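# Run pace on the trainer plan doesn't match the race-day calculator

**Olanrewaju Tamuno**

Third season of triathlon, second at the 70.3 distance. I use the Zerkero training log for everything. Its race calculator gives me a half marathon off the bike at a pace I have never come close to holding, and I would like to know whether the fault is in my inputs or in the way the calculator treats bike load.

Setup:

- Bike: indoor trainer for most weekday rides, road for the long one. Power meter on the crank, left side only.
- Run: foot pod indoors, watch GPS outdoors.
- Swim: pool only, entered by hand.

The long ride last month was logged at 2,847 kJ. The same ride exported to my other log, Privstead, came out as 2,713 kJ. I have not found a setting that explains the difference. The Zerkero threshold power is set to 282 watts, taken from a 20-minute test in the spring with the usual five percent removed. In Privstead the threshold field was left on automatic, and I don't know what value it uses.

The calculator takes the threshold figure, the course profile and a recent standalone run, then produces a bike target and a run target. The bike target feels reasonable for the first half. By the last quarter I am losing cadence, and when I start running my heart rate is already near the top of the range I would expect at the end. I slow down from the second mile on. This has happened at the Wieczorek Lake race both times, and in two long brick sessions at home.

I eat gels on the bike and drink to thirst. Weight is steady. No injuries. Sleep is average.

What I am asking:

1. Can the difference in kilojoules between the two logs affect the run prediction?
2. Is 282 likely to be too high for a ride of this length, even if the test was done properly?
3. Is there a standard way to set the run target after the bike, or is it trial and error?

I have six weeks until the next race and would prefer to change one thing at a time.

---

**Selim Karabulut**

I'll take these in order.

**Kilojoules.** Work in kilojoules is average power multiplied by time, divided by a thousand. Two logs reading the same file should agree to within rounding. When they don't, the usual causes are:

- One log drops zeros (coasting) from the average and then multiplies by elapsed time, which inflates the total.
- One log uses moving time and the other uses elapsed time.
- One log fills recording gaps by interpolation and the other leaves them at zero.

Your two figures differ by close to five percent. Open the raw file, look for gaps longer than a few seconds, and compare the ride duration shown in each log. If the durations match and the averages don't, the problem is zeros or gap filling. If the durations differ, it is the timer.

As for the run prediction: it depends on which number the calculator reads. From your description it reads threshold power, course and a standalone run. Total work from an old ride is not on that list, so I would treat the mismatch as a separate housekeeping problem. It becomes important if you use kilojoules to plan how much to eat.

**Threshold.** A 20-minute test with five percent removed is an estimate. Riders who are good at short hard efforts test high. The full protocol has a hard five-minute effort before the 20 minutes, and its purpose is to use up some of that short-term capacity. Many people leave it out. If you did, the figure is probably generous.

There is also the left-only meter. It doubles the left leg. If your left leg does 52 percent of the work, your reported power is four percent high all the time. That cancels out when you train and race on the same meter. It does not cancel if the trainer's own power is recorded indoors and the crank outdoors. Check which device was the source for the test. On many head units, connecting a trainer takes over the power channel without any message on the screen.

A simple check, before any new testing:

1. Warm up on the trainer until the casing has reached working temperature. Do the zero offset on both devices.
2. Record the trainer on one head unit and the crank on another.
3. Ride five minutes each at 150, 200 and 250 watts.
4. Compare the averages for the last three minutes of each block.

If the gap is constant in percent, pick one device and use it for everything. If it changes with power, that is more likely a calibration fault or a left/right balance that shifts with effort.

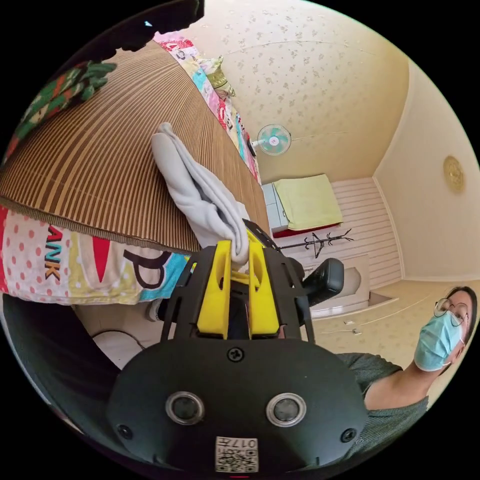
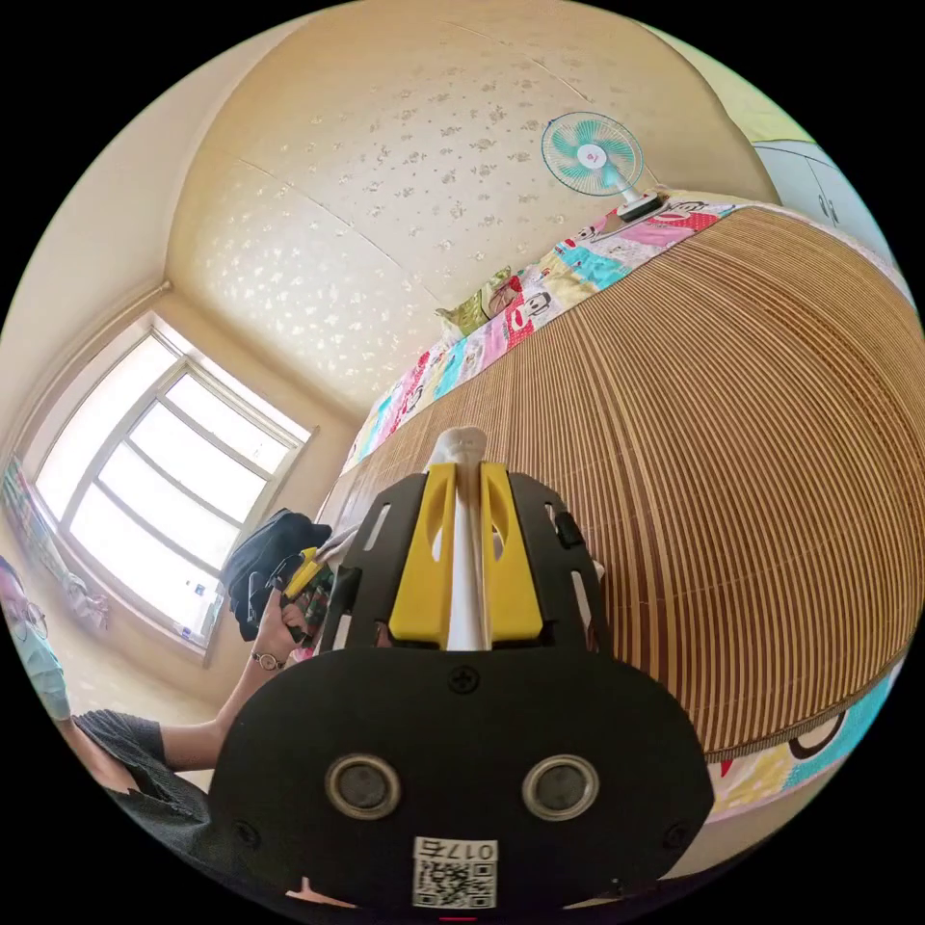

*Both pictures: black hand-held gripper with yellow fingers.*

**Run target.** There is no standard conversion that works for everyone. The common approach is to take open half marathon pace and add a percentage. Well-trained long course athletes might add five percent. Age groupers with limited run volume often need ten or more. The percentage depends heavily on how the bike was ridden, so fix the bike first.

For the bike, I would look at three values from the last race file:

- Average power as a fraction of threshold
- Normalized power as a fraction of threshold
- The ratio between the two (variability index)

For a 70.3 on a moderate course, most age groupers who run well afterward are between 75 and 80 percent of a *true* threshold, with variability under 1.06. If your threshold is set too high by five percent, a target of 80 percent on paper is 84 percent in practice. That is enough by itself to produce what you describe.

Heart rate drift is the other thing to look at. Split the ride into halves, divide normalized power by average heart rate for each, and compare. A drop of more than five percent in the second half at steady power points to pacing above your endurance, heat, or too little fluid. You can do this on your brick files tonight without riding at all.

My order of work, given six weeks: device check in week one, retest in week one or two, two long bricks at the corrected target, no changes in the last ten days. Leave the Privstead threshold off automatic. Type in the same value you use in Zerkero so that the two logs can at least be compared.

---

**Jaxon McKinnon**

calculators are all optimistic. I just go by feel on the bike and if I think I'm going too easy then it's about right. Run the first two miles slower than you want. Did Wieczorek Lake in the old Rarnari shoes and still walked the last hill so don't feel bad

also eat more

---

**Onyekachi Nnaji**

Selim covers the power side. Two points on the inputs you gave.

**The standalone run.** You say the calculator takes "a recent standalone run." Which one, and how long was it? If it pulled your fastest 5K or 10K, it is extrapolating to 13.1 miles with a fixed fatigue factor. That factor suits runners with decent weekly mileage. With low mileage the real falloff is steeper. In Zerkero, go to the race plan, open the run leg, and look at the source activity. You can replace it. Choose a run of at least 75 minutes at a controlled effort, outdoors, on a measured or certified course if you have one.

Do not use a foot pod run unless the pod was calibrated in the same shoes. Pods drift when the shoe changes and also when the stride shortens, and a shorter stride is normal off the bike. I have seen pods read up to four percent fast on tired legs. Indoors that goes straight into the log as pace.

**Fueling.** "Gels on the bike" is not a number. Write down grams of carbohydrate per hour and milliliters per hour for the next two bricks. A typical gel has between 20 and 30 grams. Two an hour gives you 40 to 60, and many people at this distance now aim for 60 to 90, built up over several weeks. Drinking to thirst is fine for some athletes and poor for others, especially on a trainer, where airflow is low and sweat rate is high. Weigh yourself before and after one indoor ride, correct for what you drank, and you have a sweat rate for that room temperature.

I don't fully agree with doing a retest in week one. If you are tired from a training block, the test will read low and you will have a second bad number to argue with. Take three easy days first. An alternative is a longer steady ride: 60 minutes at 90 percent of the current setting. If you cannot finish it with stable heart rate, the setting is too high. Lower it by three percent and repeat the following week. It is slower to give an answer but disturbs training less.

On the percentage to add for the run, I would use your own brick data. Take the average pace for miles two through five in each brick and ignore the first mile, as almost everyone starts too fast. Compare that with the same heart rate in a fresh run. The difference is your number for now.

---

**Olanrewaju Tamuno**

Update after going through the files.

The durations did not match. Zerkero was using elapsed time with coasting removed from the average. Changing the setting to include zeros brought the two totals within a few kilojoules. Thank you, that one is closed.

The spring test was recorded from the trainer, not the crank. I did not do the five-minute effort beforehand. Device comparison is planned for this weekend. I only own one head unit, so I will record the crank on the watch.

The source activity for the run leg was a 5K on the foot pod, in shoes I no longer have. I have replaced it with a 90-minute outdoor run and the predicted pace dropped by 24 seconds per mile, which is already much closer to what I ran last year.

Variability index at the last race was 1.11. I will take the three easy days and then do the 60-minute ride before deciding on a full test.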